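The Green Bottle

By the time Zixuan Wan had rinsed her hair for the fifth time that January, she knew two things. The colour was still going, and she was going to win.

It had been copper on the first day. Proper copper, like a new pan, like a fox running across a car park, and she had walked the whole length of Gurko Street with her hood down in the sleet so that everybody could have a look. Now it was more of a weak tea. A nice weak tea! But she had paid for fox.

"You're using the wrong stuff," said Hafiz Ngui, through the bathroom door. He rented the other bedroom and had opinions on shampoo, which was fair enough, as he worked the wash basins at Tarigan and got through more of it in a morning than most people do in a year.

"I'm using the one with the oil in."

"Which oil?"

She picked up the bottle and wiped the label with her thumb. "It just says oil."

There was a silence of the kind she imagined surgeons kept.

He took her to Tarigan after closing, when the dryers were off and the whole place smelled of almonds and warm towels. She loved it like that. She loved the basins with their little dips for the neck, and the tall shelves behind the till where the bottles went up and up in rows, pink at the bottom, then amber, then a deep bottle green right at the top where you needed the steps.

"Stestiver," said Hafiz, going up them. "They stopped making it. We've got the last of it and I'm not supposed to know that."

"Is it good?"

"Zixuan. My nan went to her own retirement party with hair the colour of a plum, and it was still plum at Easter."

He came down holding the bottle in both hands. It had a cork in it, an actual cork, and when he pulled it out the smell went everywhere - blackcurrants, and rain on a hot pavement, and something underneath that she nearly knew.
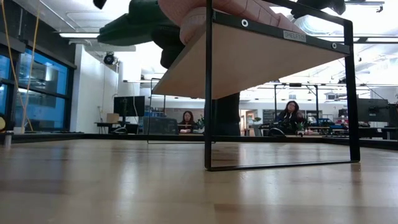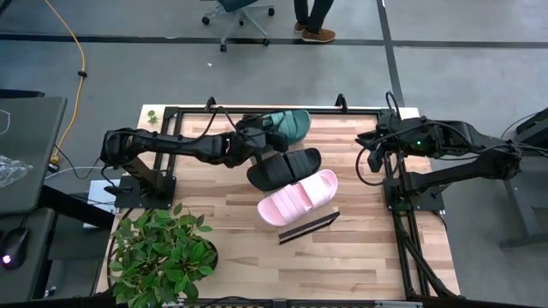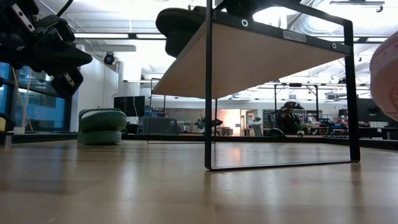
"Head back," he said.

The water was perfect. He tested it on his wrist first, then on hers, and then it came down over her scalp and she stopped thinking about the bus and the rent and the Trasico interview, all of it, and looked at the ceiling. The lather made a tiny crackling sound close to her ears. Hafiz hummed. He always hummed the same four bars and never the one that came after.

"What happens if it works too well?" she asked.

"How would it work too well?"

"I don't know. I go all the way back to the day it was done, and then I keep going."

"Back to black, then," he said cheerfully, and reached for the spray.

When he turned her chair round to the mirror she laughed out loud. It was all there! The copper was back, every bit of it, and brighter if anything, with gold in it where the lamp caught the ends. She shook her head and wet strands slapped her cheeks. Hafiz had his hands on top of his own head as if something might fly off.

"I've washed over 2000 heads in here," he said, "and I've never seen that."

"Do it again."

"You can't do it again, you'll have no scalp."

"Then do yours!"

He looked at the bottle. He looked at himself in the mirror, the flat brown hair he'd had since school and kept meaning to do something about. There were perhaps two fingers left in the bottom, glowing a bit, or maybe that was only the sign from the chip shop coming through the window.

"I haven't got any colour in mine," he said. "There's nothing for it to bring back."

"You don't know that."

So they swapped places. She had never washed anyone else's hair and she got water down his collar and up her sleeve, and soap on the tap, and she put far too much on and didn't care. The blackcurrant smell rose up round them both. She hummed his four bars for him, and when she got to the end of them she carried on into the fifth, making it up as she went, and felt him go very still under her hands.

"That's how it goes," said Hafiz, with his eyes shut. "That's how she used to do it."

Zixuan reached over for the towel. Along his parting, fine as cotton, the first thread of plum was coming through.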